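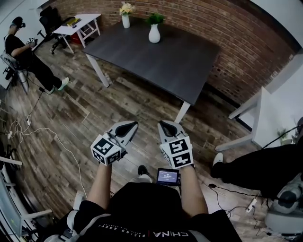 Wood floor care: changes to the maintenance schedule

The revised schedule for plank floors takes effect in October and replaces the sheet issued with the spring newsletter. It applies to all ground-floor rooms in the Brurnora building and to the upstairs corridor at Komulis. Tile and carpet areas stay on the existing schedule.

Humidity. Indoor relative humidity should be held between 36 and 50 percent through the heating season. Below that range the boards shrink across their width and gaps open at the long joints. Gaps that appear in January and close again by May are seasonal and should not be filled. Filler put into a seasonal gap is squeezed out when the boards swell, and it can take the edge finish with it. Log the reading from the wall gauge in the morning, before the doors are propped open. If the gauge reads low on three mornings in a row, report it to the office and the humidifier setting will be raised one step.

Cleaning. Dust mop daily. Damp mop once a week with a well-wrung microfiber pad and the neutral cleaner from the supply closet, diluted as marked on the jug. Steam mops, vinegar solutions and oil soaps are not to be used on these floors. Oil soap leaves a film that keeps new finish from bonding, and the film was the cause of the peeling near the Brurnora entrance last winter. Wipe up spills right away and leave the spot uncovered until it is dry.

Furniture. Felt pads are to be checked monthly and replaced when the felt is thinner than a quarter. Rolling chairs need soft casters. Heavy items are lifted, or moved on a blanket. Rubber-backed mats discolor the finish and have been removed from both buildings; woven mats are allowed at the doors.

Recoating. Kadrić will screen and recoat the ground floor in two stages, 2000 square feet in each, for a total of 4000. Screening abrades only the top layer of finish and does not reach the wood. Two coats of water-based polyurethane will be applied per stage. Socks only after 24 hours, furniture after 72, mats after two weeks. Full cure takes longer, and the floor should not be damp mopped until the mats go back down.

The corridor at Komulis is not included. Its boards have been sanded several times and the remaining wear layer needs to be measured at a floor vent first. Results will appear in a later issue.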